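PLEKDALE, October 21, 2024. Students in the Plekdale evening robotics class will open their doors to neighbors, families and anyone else who is curious, for an evening with Skotano, the two-armed robot they have been teaching to do small jobs at a bar counter since June.

The class has 25 students this year, working in teams of 4, and every team gets its turn at the table (and yes, there is friendly grumbling over whose turn it is!). 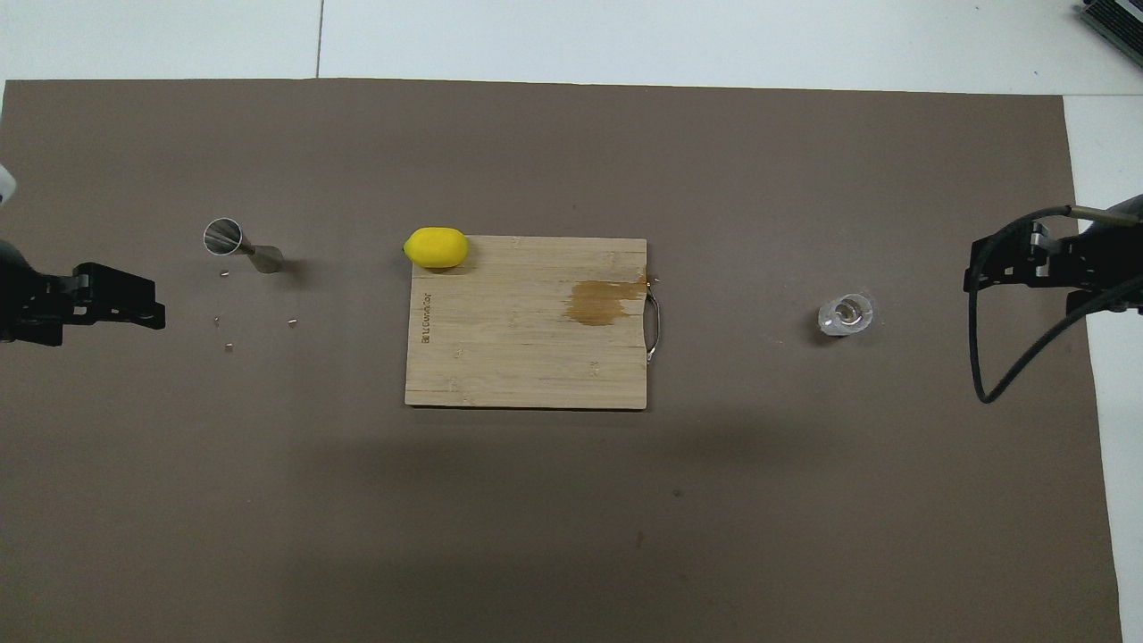
"They come in wanting to write clever code, and then they spend a whole evening on how to pick up one little cup," said Burgi Ammann, who teaches the class. "I love those evenings, and I think they do too, once they've had a snack."

Parts and tools for the class were paid for by Gilovent, which has kindly promised its support for 2 more years. Admission is free, and children are very welcome.

Contact: Burgi Ammann, Plekdale evening robotics class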